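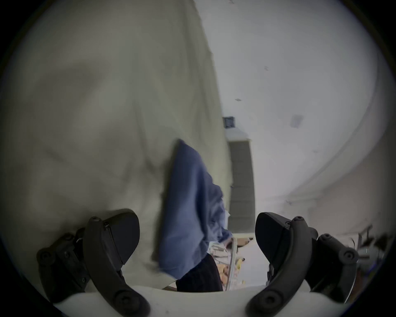

Drisance collects handling examples for learning systems, and its data site for household fabrics was the second stop on our tour of contract collection facilities. The site produces recordings of cloth being picked up, carried, spread and folded, and sells them in sets to groups that train manipulation policies. The work is done with hand-held grippers, each with two curved black fingers and a camera that looks out past them. Blue and black items hang against cream-white fabric in one of the positions the operators work from, with a wire rack or basket close by on the right. Hanging starts are recorded as their own category because the grasp comes from the front, and the policy has to find an edge that is not resting on anything.

Recording method

A task is defined by a start state, an end state and a time limit. The card for a shirt fold gives the end state in one sentence and says nothing about the path. Drisance tried prescribing the path in February and dropped it after Plillex, its main customer at the time, reported that the trained model could not recover from a missed first grasp. Operators now choose their own grasp points. Missed grasps stay in the recording if the operator corrects them within the time limit.

Two-handed tasks use a pair of grippers, one per hand. Both streams are aligned afterward by a clock signal, and a recording with a gap in either stream is discarded. The target is 200 accepted recordings per garment per surface.

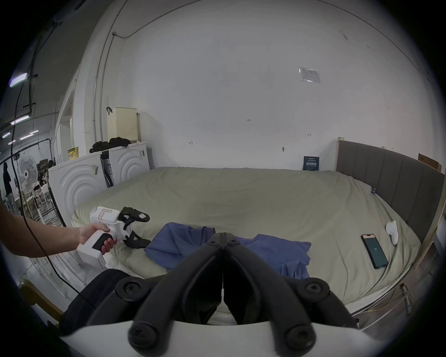
The surface matters more than I had expected. A soft surface gives way under the fingertips, so an operator can press down and close on a fold. The same motion on a hard table stops early and tends to push the cloth away. Drisance therefore labels each recording by surface and does not mix them in one set. Bedding and bare mattress are separate labels.

Background objects are left where they are. The site manager's position is that a policy trained in a cleared room fails in an ordinary one. Marex, a customer for the spring set, asked for 300 recordings with a plain background as a control, and these were made in a different room that was not part of the tour.

Review and rejection

Each recording is replayed once at double speed by a reviewer who did not make it. There are 11 rejection codes. The most common are a finger hidden behind fabric at the moment of closing, a tracking jump, and an end state that does not match the card. Rejected recordings are kept for a separate failure set. I was shown the code sheet but not the rate for each code, and I would have liked to see it.

The hardest examples to get accepted are those in which the cloth is held between two grippers and stretched. The fabric can cover much of one camera's view, and tracking then depends on whatever part of the room remains visible. 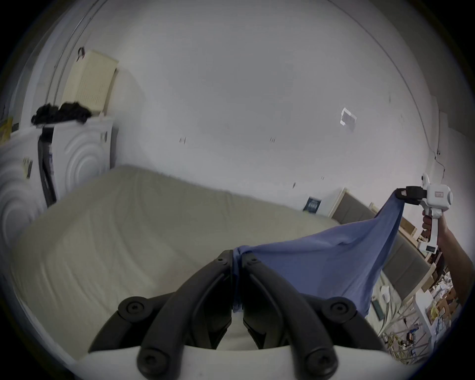 Equipment and output

The grippers are serviced on site. Finger pads are replaced after 800 recordings, whether or not they look worn, so that friction stays comparable across a set. Calibration follows a procedure written by Ristić, the contractor that also supplies the alignment software. It is run at the start of every shift and after any drop.

Output is delivered as paired video, gripper pose and finger opening, with the task card and surface label attached. No force data is included. A question from our group about adding it was answered with a reference to cost.

The next stop is the rigid-object site, where the same grippers are used on kitchen items. Notes from that visit will be posted separately.

Posted 18 August 2025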